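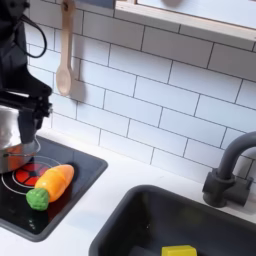 Stelthorpe test group issues handling rules for robot arms in mock kitchens

2020-10-20

The Stelthorpe working group on household manipulation has released the second edition of its bench rules for robot arms used in mock kitchens. The document runs to 59 numbered clauses and replaces the edition circulated in February. It applies to fixed arms with two-finger grippers working at play-scale stoves, sinks and counters, and sets out how a trial is prepared, run, stopped and recorded.

The largest change concerns cookware. Under the first edition a trial counted as complete when the pot or pan was over the burner and the gripper had opened. Laboratories read this in different ways. Some accepted a pot standing partly on the burner ring, others required full overlap, and results from two sites could not be compared. The new text defines three placement grades – full, partial and off-target – and requires the grade to be entered from a still taken after the arm has withdrawn. A pot still held by the gripper receives no grade.

Reflective surfaces get a section of their own. Polished metal pots and glossy stove panels pick up color from nearby objects, and the group found that object detectors tuned on matte toys lost track of the rim more often when a bright item was close by. Test sites must now run at least one set of trials with polished cookware and one loose food item on or beside the burner. The food item may be plastic. Its position is to be changed between trials, and the operator may not move it once the arm has started.

Clause 31 deals with contact. An arm may touch a loose item while placing a pot, but pushing it off the stove panel ends the trial. Contact with a faucet, a wall or a hanging utensil is logged as a separate event even if the task is later completed. The first edition treated all of these as minor.

Cable routing has also been tightened. Any cable that leaves the arm in a free loop must keep clear of the work surface through the full range of motion, and the check is to be made at low speed before the first trial of each session. Sites that change a gripper or a camera mount have to repeat it.

The revision draws on 1048 trials submitted by two laboratories, Karpenko and Villomdale. Of these, 517 were run under the old wording and then graded again under the new one. The group says the second grading moved a number of trials from complete to partial, mostly where the pot overlapped only one side of the printed burner. It has not published a breakdown by site and does not plan to do so for this edition.

Record keeping is the part most likely to add work. Each trial now needs a start still, an end still, the gripper force setting and a note of the lighting. Operators must also record any manual reset – including straightening a pot by hand – with the time at which it was made. Sites are asked to keep files for their most recent 2000 trials, including failures. Deleting failed trials before submission is grounds for rejecting a whole set.

The rules are voluntary. Wuvville, which supplies counter and stove modules to several of the participating sites, has said it will print the clause numbers for burner alignment in its setup sheets. Existing modules do not need to be replaced, provided the burner markings are legible and the panel is fixed to the counter.

Sites may continue to report under the first edition until the end of February. Results from the two editions are not to be combined in one table.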